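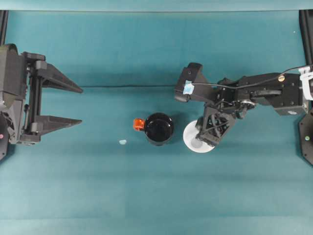

4. Words for the colours between blue and green

4.1 The choice of a main word

The 416 people who returned the form were asked first to write one word for each colour card, without any list to choose from. For the cards at the two ends the answers were very much the same in both towns. Almost everyone wrote "blue" for the first card and "green" for the last one. In the middle of the row the agreement became weak, and this part of the row is the subject of the present section.

The word "teal" was written at least once by 190 people. It was more common in Edalham than in Jaddale, and in both towns it was more common with people who had painted a room or bought furniture in the years before the survey. We think that the paint shop has a role in this. The Eketti colour range, which is sold in the two towns, uses "teal" in several of its names, and a person who has stood in front of such a shelf has met the word many times in one hour. On the other hand, older people in Jaddale often wrote "sea green", also for cards which younger people of the same street called "blue". A smaller group wrote "turquoise" for nearly the whole middle of the row. They used it as a wide word and added "dark" or "light" in front of it.
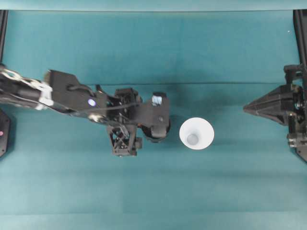 The use of such added words needs some attention. In the earlier form of the test we told people to avoid them, and many left the card empty. In the present form they were allowed, and the number of empty answers fell. The words "dark" and "light" were the most frequent. After these came words which say something of how strong the colour is, such as "dull", "dusty", "washed" and "greyish". It was not easy to put them in order. For one person "dusty" meant paler, for another it meant closer to grey, and some used it for both in the same form. We have therefore kept them as they were written and did not make them into a scale.

4.2 Where one colour stops

In the second task people did not see cards but large coloured surfaces, placed next to each other, and they had to say if the two could have the same name. A large surface is seldom even. It has parts which are lighter and darker, and a person must decide whether these belong to the colour or only to the light that falls on it.

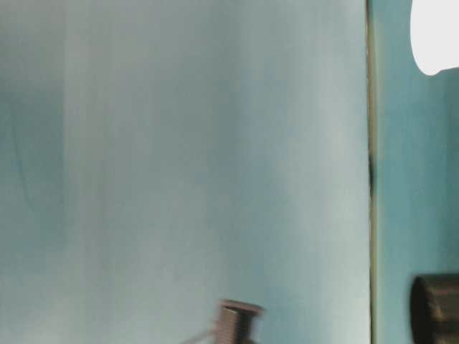

Figure 3. Broad panel in grey-green and dusty teal, with a more saturated teal panel to the right of the seam.

For pairs of this kind 136 people gave two different names, mostly with "grey" or "green" for the weaker side and "teal" or "blue" for the stronger one. The others kept one name for the pair, with or without an added word. It is interesting that many of those who used two names here had used one wide word for the cards. The presence of a neighbour seems to ask for a difference, even when the person would not make this difference alone. A similar effect was reported to us by the shop staff in Edalham – customers who hold two samples together speak of them as green and blue, and when one sample is put away they go back to a single word.

We also compared the answers given in the morning and in the late afternoon. In Jaddale the hall has windows to the west, and the afternoon answers contain more "green". In Edalham the room has only ceiling lamps and there was no such change.
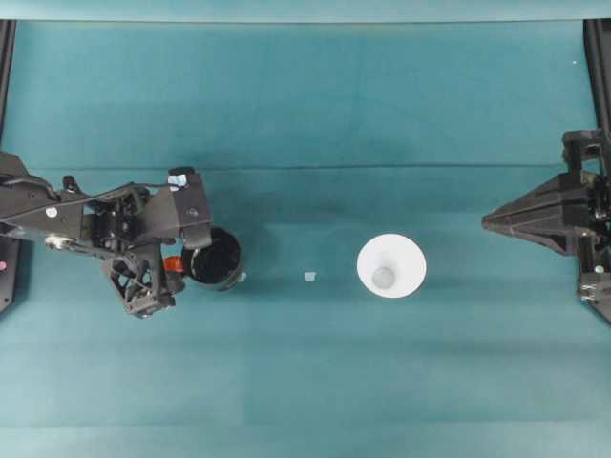

4.3 Limits of the answers

Some limits must be mentioned. The people in the two towns were not chosen by lot, they came because they had seen the notice in the library or at the market. Those who speak another language at home were asked to answer in English only, and several told us afterwards that they had a better word in the other language. We did not collect these words in a regular way, which we regret. The Tzavaras card set, which we used for the first task, has also fewer steps on the green side than on the blue side, so that a small move towards green looks larger in our tables than it is for the eye. A new row of cards with equal steps is in preparation for the next round, and the comparison by age in section 5 should be read with this in mind.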